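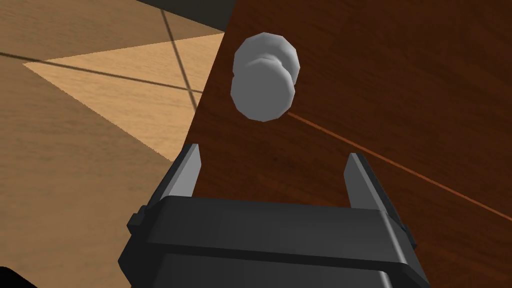 *The simulated gripper, fingers open, with the gray knob-like piece still ahead of it on the dark wood.*

So the picking trial over at Wokstead hit a snag in January, and I've been dying to write it up! If you've followed my posts you'll know they run every new gripper routine in simulation before any hardware in Hatanville gets to try it. Good thing, too.

The short version is that the fingers closed too early. In 17 runs out of 3,291 the gripper shut while it was still short of the piece, then carried on down with its fingers together and pushed them straight into the tabletop. In a simulator that costs you nothing (a red line in the log and a bit of swearing). On the real arm it would have meant bent fingers at the very least, and maybe a cracked table.

I asked what caused it and got a nice clear answer. The controller, a Van Wijk unit, was working from a position reading that lagged behind the arm. Most of the time the lag was too small to matter, but when the approach was fast the "close" command went out before the gripper got there. The software, Modosine, had a check for exactly this, and somebody had switched it off in an earlier round of testing and left it that way. Ouch.

The check is back on now, and the approach speed is capped for the last 5 centimeters. They're rerunning the whole batch, starting with the bad ones. When I stopped by, 13 of those had gone through without an early close, and the other four were still in the queue. The real arm stays powered down until the full set is finished. I'll post the numbers when I get them.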